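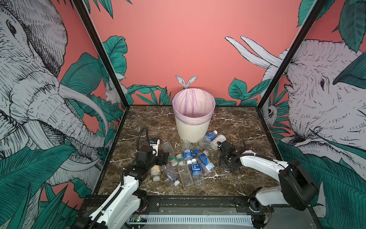

gpoduval
Urna bimanual clear-up, posted for comment. Policy trained on 411 teleoperated demos, with bottles of mixed size scattered at random and one lined bin at the back. Either arm may pick. Baseline is the Pundham single-arm policy on the same layouts.

r_ellery
201 of those demos were recorded at Clillport with a different bin, weren't they? I'd want them reported separately.

gpoduval
They were. Split table is in the draft.
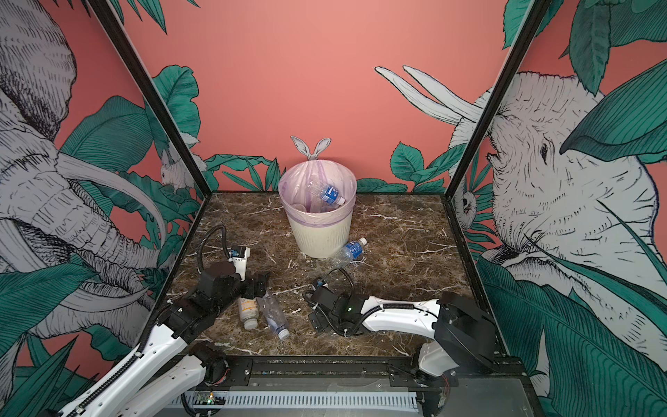
p. 2

vukadinović_fan
Disagree with Raelene. Pooling is fine if the bin pose is an input.

r_ellery
Pose, yes. Rim height, no. The release point depends on it.

gpoduval
Rim height isn't an input at present.

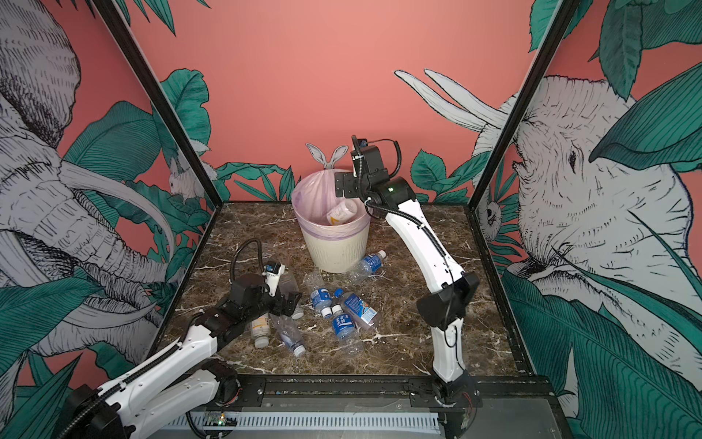
The arm assignment is learned too, with no rule for left or right. Episodes stop at 60 seconds and whatever is still on the table counts as a miss.

vukadinović_fan
That limit penalises the slower baseline. Quote time per bottle as well.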